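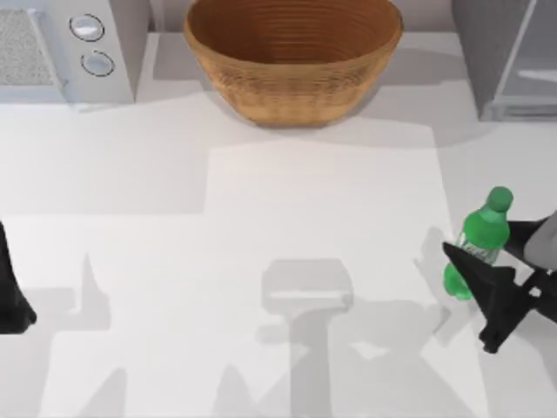 Figure 1. Simulated kitchen counter in the Plellilik environment, with the green bottle held in the right gripper.

Collecting Demonstrations for a Two-Armed Kitchen Task in Simulation
Student project report, submitted 2022-05-22

Summary

The project set out to gather a body of demonstrations from which a control policy could learn to move a bottle from a counter into a basket bowl. All demonstrations were recorded in simulation by a student operator using a pair of hand controllers. Of 151 attempts recorded, 91 were accepted into the final set. This report covers the recording procedure, the rules by which attempts were accepted or set aside, and the problems met along the way. Training of the policy itself is the subject of a separate report and is mentioned only where it affected the choice of data.

1. Background

The Jallik teaching laboratory has used the Plellilik environment for coursework for several terms. Earlier student groups wrote scripted motions for it, which were repeatable but gave the learning system very little variety. A policy trained on them performed well from the scripted starting position and poorly from any other. The present project was proposed as a follow-up, with human operators in place of scripts.

2. Setup

The environment renders a kitchen counter with appliances and loose objects. Two arms are available to the operator. Only the right arm is needed for the bottle task, but the left arm was kept active in every recording so that the data would have the same format as later two-handed tasks. Operators were told to hold the left arm clear of the work area and otherwise leave it alone.

Each recording stores the joint positions of both arms, the gripper commands and the rendered camera views. The software for this, Vostier, was inherited from the previous group. It was changed in two respects: the clock was moved to the simulation step, and a recording now closes by itself when the operator lets go of both triggers.

Lighting was set to cast shadows from the arms. This makes the counter look different from moment to moment even when nothing on it has moved, and the group judged that a policy should meet this condition during training.

3. Procedure

Operators worked in blocks of 40 minutes, followed by a break. Before the first block, each operator practiced until able to complete the task 8 times in a row. Practice runs were not saved.

At the start of an attempt, the bottle was placed at a random position and angle within reach of the right arm. The operator then grasped it, lifted it, carried it over the rim of the bowl and released it. An attempt was accepted if the bottle came to rest inside the bowl and the arms touched no appliance. Attempts with a failed first grasp were kept, provided that the operator recovered and finished the task. These recoveries proved useful – the scripted data had contained none.

4. Camera views

Views from close to the counter were recorded together with the wider one. They give a better account of the last part of a reach, when a fingertip and an object are near each other, but large objects can fill much of the picture and leave the rest of the counter out of sight.
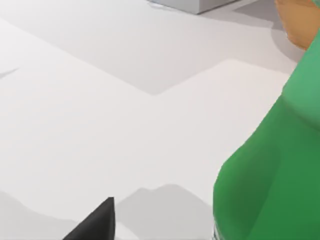
Brøndum, reading a draft of this section, asked whether the close views were worth their storage cost, and suggested that the group train once without them before recording any more. The comment also noted that a policy given too many views may come to depend on one that will be missing later.

The suggestion was adopted in part. The close views were kept in the files, and the loader was changed so that any view can be switched off at training time. A full comparison could not be completed before the end of May.

5. Rejected attempts

The most frequent cause of rejection was a bottle released too early, so that it struck the rim and rolled back onto the counter. Contact with an appliance was the next most frequent. A smaller group of recordings had to be dropped because the operator had paused for a long time in mid-motion. A learning system that copies such a pause may stop there and fail to start again.

Two operators at first disagreed on what counted as a long pause. The rule was then written down, and the recordings already made were reviewed under it – a step that should have come before the first block.

6. Remaining work

The starting positions are not evenly spread. Operators tended to restart the attempt when the bottle appeared near the edge of the arm's reach, and that region is thinly covered as a result. Restarting has since been disabled in the recorder. The next group is advised to record further attempts in that region first, and to log the operator with each file, as the present set does not allow differences in style between operators to be examined.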